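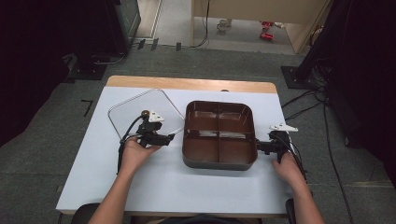 Search this forum Keyword or user Go

Divided snack trays with lids – worth it for a craft table?

rhea_lagman
I run a small bead and button swap out of my dining room and my bowls have to go. I'm looking at the square brown plastic trays with four compartments and a clear lid. Etwood has them, Voneo has what looks like the same tray for more. The listing says "keeps contents separate even when moved." Has anyone here moved one with small stuff in it? I don't believe it.

dexter_e
Don't believe it. A lid that sits on top of a tray is a dust cover. Unless it presses down on the dividers, your seed beads will go visiting the minute you tip it. I sorted 900 beads by color into one of these and carried it to the car. I got to do it again that night.

efren.navarro
Dexter, did you carry it flat? I've had two of the Voneo ones going on three years and never had a mix-up. I think people blame the tray for how they drive.

dexter_e
Flat on my lap. My wife was driving and she'll tell you the same thing. If a storage box only works when it stays put, I can use a muffin pan.

magdalini
The tray is for nuts and candy, guys. It was sold as a serving dish long before the craft stores got hold of it. I'd still pick it over a muffin pan for buttons – flat floors and square corners, so you can slide a card in and scoop. For seed beads, no.

rhea_lagman
OK so what do you test before you buy? I'm not paying for shipping twice.

magdalini
What I do in the store, takes a minute:

1. Set it on a plain white surface if they have one. Any counter will do. Push down on each corner and see if it rocks.

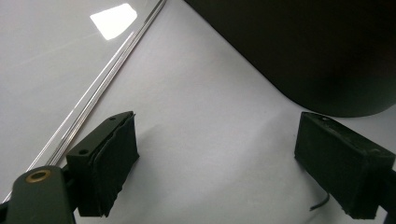 2. Put the lid on and look at it from the side, at eye level. Light between the lid and the dividers means beads can get over.

3. Lift it by the lid. If it comes apart you have your answer about carrying it.

efren.navarro
Number 3 is unfair. No serving tray passes that.

magdalini
Then they shouldn't advertise it for moving.

rodel_c
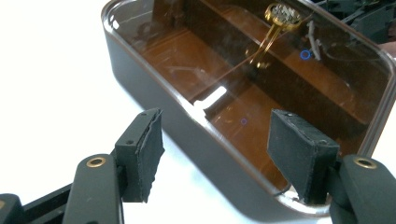 Color matters more than the lid if you ask me. I sort buttons at night under one lamp, and dark ones vanish in a dark tray. Those smoky brown walls go almost black along the outer sides, so a navy button pushed up against one of them is gone until morning. The shine doesn't help either. I went back to a plain Skulora tray in white and I drop fewer on the floor, though I will admit the brown looks nicer when company comes.

dexter_e
First sensible thing in this thread.

efren.navarro
Put a square of white felt in each compartment. Fixed.

rodel_c
So now I'm buying felt for a tray that was supposed to save me trouble.

rhea_lagman
I'll get one from Etwood, buttons only, and it stays on the table. Beads are going in screw-top jars. If the lid turns out to be any good I'll come back and say so, but I wouldn't wait up.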